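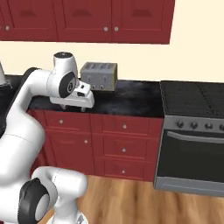 Sotholm, 23 August 2020

Filed under: Notebook / Visits and open days

Open day write-up, done the same evening while I can still read my own handwriting. For those of you who were stuck on the parking rota: you missed very little parking.

We opened the simulation corner at ten. The plan was the burgundy kitchen on the big screen, arm on the left, toaster on the worktop, and people queuing politely to have a go. Dehua Qin had the controls for the first hour and I had the talking. By half past ten we had swapped, as my explanation of inverse kinematics had emptied most of one bench.

Setup for the record. Kitchen scene from the Pluruvgate set, default lighting, arm starting with an open, empty hand over the front of the counter. I left the range in. Last time we took it out to save on rendering and the room looked like somebody was halfway through moving house. With it in, visitors asked about the oven. They asked about the oven a great deal. It has no task attached to it and I now know nine ways of saying so.

Task shown: bring the gripper down in front of the toaster, travel to it, touch the near side, back off. No lifting. I wanted lifting. Dehua pointed out that the toaster is wider than anything the two fingers can get round, and that we would spend the day showing the public a robot failing to pick up a toaster. We agreed on touching.

Numbers from the log, before I lose the printout:

Attempts under the scripted controller: 400. Clean: 397. The three bad ones were all the same fault, approach too low, fingers meeting the counter edge and the solver getting upset about it. One of them happened in front of a school party, who cheered. It was by some distance the most popular thing we did.

Attempts by visitors on the hand controller: 221. I did not record a success rate and I don't intend to work one out. There was a small boy who got it first go and then refused to give the controller back, and a retired surveyor who got it on his sixth and told us the depth cues were poor. He is right. From the default view it is hard to tell how far the hand is from the toaster, front to back. People drove straight down when they thought they were driving in. Dehua's fix was to stand beside the screen saying "further, further" in a calm voice, which works well but doesn't scale.

Proper fix, to discuss: a second view from the side, or a drop shadow under the fingers. I prefer the shadow. A second view means people looking at the wrong one.

Other things that came up:

The worktop. Two people asked if it was real granite. I said it was as real as the rest of it. It is a busy pattern for judging height against – dark, mottled, bits of highlight – and I think it made the depth problem worse. Try a plain one before December and see if the surveyor's complaint goes away.

The colour. Strong feelings about the cupboards. We had one "very smart", one "like my nan's", and a long conversation about whether a robot could be taught to find a red kitchen depressing. I said that was outside the scope of the project. The real point, which I did get in eventually, is that the cupboards get swapped about between training runs so the policy can't lean on them. Red just happened to be what loaded.

"Why doesn't it make toast?" Asked so often that by the afternoon I had it on a sticky note with an answer underneath. The answer was: no bread. There is no bread model in the scene, and nobody has written a lever that goes down and stays down. Darik is meant to have both, and Darik has been nearly ready since before I joined.

"Is it dangerous?" Asked by a woman standing a good three metres back from a television. I told her she could come closer.

The crash. Just after lunch the Azimi machine locked up for 16 minutes. I filled in with a talk on joint limits. I would like it noted that four people stayed for all of it, although one of them was waiting for her husband. Cause looks like the logger filling its buffer with every visitor leaning on the stick at once and never letting go. Dehua has capped the write rate. Restarted clean and ran to closing.

What I'd keep: the scripted run going on a loop between visitors. It gave people something to watch while they decided whether to be brave. I'd keep the touching task too, much as it pains me. It is short, everyone understands it, and the toaster can't be dropped.

What I'd change: the talk (shorter, or someone else's), the view, the worktop. A reset button the visitor can press themselves, as I got up to press it every single time and my knees have opinions. And a sign over the screen reading THE OVEN DOES NOT OPEN.

To do, me: copy the visitor runs off the Azimi machine before it gets wiped. They are messy but there are recoveries in there we would never script, including one where the hand goes right over the top of the toaster and comes back down on the correct side by a route I still can't follow.

To do, Dehua: drop shadow, first version. Raise the approach height slightly and rerun the scripted set to see if the three go away.

To do, whoever borrowed the long HDMI lead from the corner at closing time: bring it back.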